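Why was the second burial at Clirnunport left out of the official register?
Posted by Angeliki Athanasiadis

The parish history states that the Roman milestone found near the harbor was reburied in October, yet the county register lists only the first find. Which record should be cited?
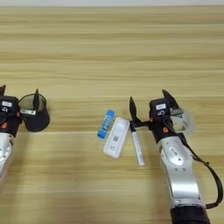

Vol. 3, p. 26

Cosmin Dumitrescu
The register was closed before the second burial was reported. Please cite the parish history, with the volume and page given above – the Skuvbridge reprint is numbered differently.

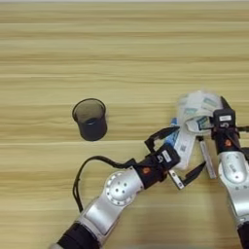

The reprint also omits the footnote on the inscription, of which 22 letters were legible to the first editor.

Villalobos
I believe it was an error by the clerk. The register has some 100 entries and several are wrong. 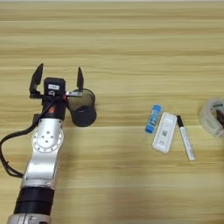
The Arneo collection may hold a copy of the clerk's letters, but I have not consulted it.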